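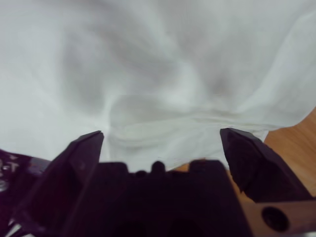

White cotton sheets going grey — what am I doing wrong?

Posted by Omolside, 17 August 2022

I have 4 white cotton sheets, all bought at the same time, and they have slowly gone a dull grey. They come out of the machine smelling fine but next to a new pillowcase they look dirty. I wash at 40 with a bio liquid and a good slug of softener. We are in a hard water area. I would like to avoid chlorine bleach as one of us has bad skin. Is there any way to get them back or do I need to buy new?

Getdale
Three things to change. Stop using the liquid on whites and buy a powder, as most liquids have no bleaching agent in them and most bio powders do (it's oxygen bleach, not chlorine, but check the box and do a rinse test first if skin is a worry). Stop using softener, it leaves a coating that holds on to dirt. And wash at 60 if the label allows.

For the sheets you already have, I would soak them overnight in the bath with soda crystals. I use 500 g to a bath of hot water, gloves on, and put them through a normal wash the next day with an extra rinse.

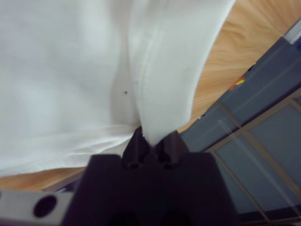
Don't put all of them in the drum together either. Two doubles is plenty in an ordinary machine. If they are packed in tight the water can't get through and the dirt just settles back on the cloth. It may take two or three goes before you see much change, and if there is any polyester in them they may never come fully white again.

Rover
just dry them outside, sun does the lot. my mum never used anything else

Toledo
Agree with most of what Getdale says. I'd add that the machine itself needs cleaning. Run it empty on the hottest setting and pull back the rubber seal — mine was black underneath. Hard water means you need more powder than you think too, the box gives a separate amount for it. Mine took almost 4 washes to look right.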